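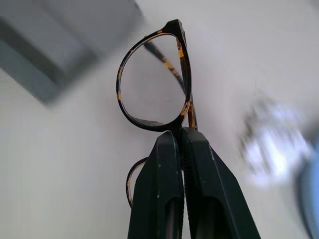
Tortoiseshell frames, held upright.

Looking after your glasses at home

I've worn glasses since I was 13 and I still get a daft amount of pleasure from a properly clean pair! Most of it comes down to lukewarm water, one drop of plain washing-up liquid (nothing with hand cream in it) and clean fingertips. Rub both sides of each lens, then the nose pads, then right along the arms to the bit that sits behind your ears, where all the grime hides. Rinse, shake, and dry with a soft cotton cloth. Kitchen roll is a no from me, and so is the hem of your jumper.

Wash the cloth too! Mine go in with the towels, without fabric softener, as it leaves a smeary film that will drive you up the wall.

Hot water can spoil lens coatings, so keep it lukewarm, and don't leave your specs on the dashboard in July.

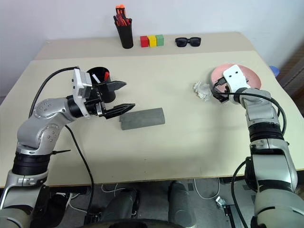 Loose arms are an easy fix if you have a tiny screwdriver and a bit of patience. Work over a tea towel so the screw can't bounce away, and turn it gently until the arm moves smoothly but doesn't flop. A tall pen cup like the black one against the wall is a brilliant home for long, thin things, and I'd happily keep a lens cloth tucked in beside it. If the screw keeps working loose, a dab of clear nail varnish on the head holds it for ages (let it dry with the arms open). Bent frames I leave to the optician, who'll often straighten them while you wait.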